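Slow drain and gurgling at kitchen sink, unit 7
Status: Resolved
Site: Kotbridge
Reported by: Isamu Okabe
Assigned to: Tiston property support

Problem as reported

Kitchen sink empties slowly and gurgles towards the end. Started in August, worse after the dishwasher runs. No smell. Bathroom basin and shower drain normally.

Initial checks

Tenant had already used a plunger and a kettle of hot water with no lasting change. Asked tenant to stop using drain cleaner before the visit, as the trap would have to be opened by hand.

Filled the bowl to the overflow and pulled the plug. The water went down freely for the first few seconds, then backed up and drained in pulses. Ran the dishwasher on its drain cycle with the sink empty. Grey water rose through the plughole and took several minutes to clear. This places the restriction downstream of the dishwasher spigot.

Trap

Removed the bottle trap (Bultano, plastic, hand-tightened collars). Light grease on the walls and a little grit in the cup. Not enough to account for the fault. One sealing washer had been fitted upside down – replaced it. Trap refitted, test repeated, same result.

Advised tenant on washing-up in the meantime: scrape plates into the bin first, wipe oily pans with paper, and keep the strainer in the plughole.
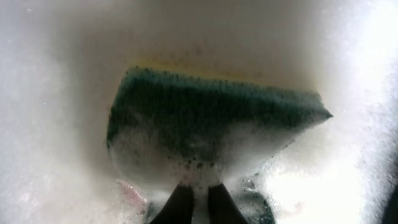 Fig. 1. Washing-up sponge, green scouring side, with soap foam.

Waste pipe

The horizontal run behind the units is 1000 mm long and had almost no fall. Two of the pipe clips had come away from the wall, leaving a dip in the middle where grease had settled. Rodded from the trap end and brought back a soft plug at the low point. Flushed with hot water and washing-up liquid until it ran clear.

Refixed the run with new clips at 200 mm spacing and reset the fall. Checked with a level along the full length.

Air admittance valve

The gurgling continued after the blockage was cleared, though fainter. The valve on the stub behind the unit (Öztürkmen) was stuck shut. Cleaning the seal freed it for one test only, so it was replaced with the same model.

Retest

Full bowl emptied without pulsing or noise. Dishwasher drain cycle run twice, no backflow. All joints wiped with dry tissue, left for up to 5 minutes and checked again – no leaks.

Follow-up

Tenant rang on Saturday to confirm that the sink is draining normally. The clips on the matching run in the flat below should be looked at on the next routine visit. Ticket closed.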